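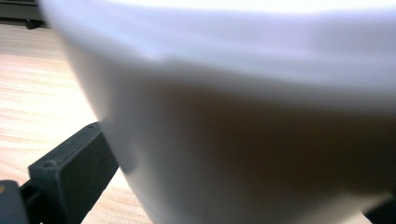
So I finally made it to Gurkonbridge, after putting it off since May, and I'm already looking at dates to go back! I'd booked two nights thinking that would be plenty for a small river town, and I ran out of time before I even got to the castle.

The train was the tricky part. You change at Skedier, and the connection only runs every 60 minutes, so if you miss it (I did) you're stuck on a very windy platform with a vending machine. Sit on the left side if you can, the valley opens up right after the second tunnel.

I stayed at the Quintana, a guesthouse up the hill from the market square. My room was tiny and the stairs are steep - bring a backpack and leave the big suitcase at home - but breakfast went on until eleven and they let me hang around afterward with my book while it rained.

On my full day I walked the Grodura trail, which starts behind the bus station. There are 315 steps up to the first lookout and I complained on most of them. After that it's easy going through the woods, and you come out by the old mill.

Couple of things I'd do differently: get cash before you arrive, and skip the boat tour. It was mostly a recorded voice and a lot of diesel.

Next time, the castle. It's closed Tuesdays, by the way.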